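3.2 Laundry collection in the living area

Of the chores we looked at, collecting clothes from around a room was the one most households asked for first. Cloth has no fixed shape, it hangs over furniture in ways that can't be listed beforehand, and the basket it goes into may stand anywhere a person would leave it. The work was done in the front room of the Droltulthorpe test unit, with a grey sofa near a white wall and a basket on the floor.
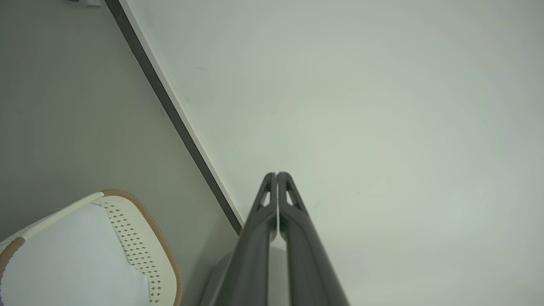
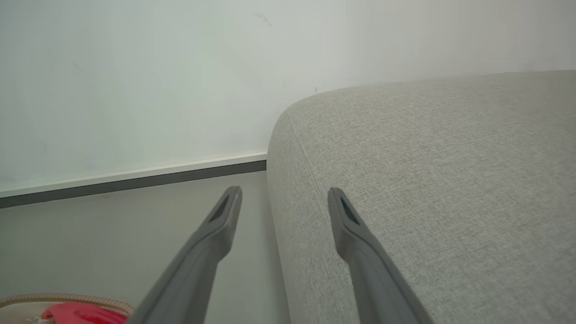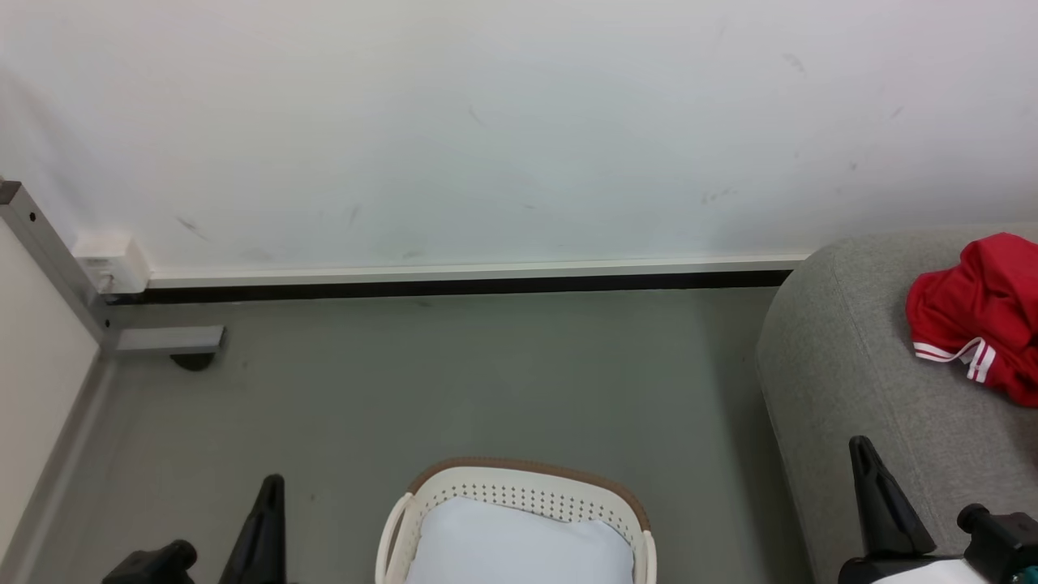

Figure 2. Laundry collection, gripper and head views. The third view has the red garment over the sofa arm and the basket between the two grippers.

Can a machine collect the washing without help yet?

In a tidy room with the basket in plain reach, it can do most of the job, but a person still has to be close by. Our controller, Belay, handled single garments well and heaps poorly. When two items were tangled it tended to lift both, then drop one on the way across. It had no means of noticing the loss unless the dropped item came back into the head camera's view.

The model was trained on 2,000 demonstrations recorded by two operators, Bezawit Bogale and Kiros Tekleab, with the last of them finished in May. Of these, 1,510 were kept after review. The rest were removed for one of two faults: the operator had changed grip partway through, or the wrist and head recordings had drifted out of step. We did not remove demonstrations for being slow. A few of the slowest turned out to be useful, as they included second tries at a garment that had slid down the side of a cushion.

Pale fabrics were the main trouble. A white pillowcase against a white wall gave the wrist camera very little to work from, and the fingers would close early, short of the cloth. Strong colours were found sooner. We tried a brighter lamp, which helped with the pillowcase but put a glare on the floor that the planner read as an object — we went back to the ordinary ceiling light after 4 sessions.

Placing the cloth in the basket was easier than picking it up. A light basket shifts when a finger touches its rim, and the early policy would push it along the floor while trying to let go. Raising the release point fixed most of this. Sleeves and waistbands still caught on the rim from time to time, and the policy counted such a placement as finished, though a person would have tucked the end in.

The Sundomden planner, which we ran for comparison, uses a fixed grasp point at the highest part of the cloth. It was quicker than Belay on towels and worse on anything with legs or sleeves. We used the same Tisero fingertips for both, so the difference can't be put down to grip.

Folding was left out of this part of the study and is taken up in Section 4.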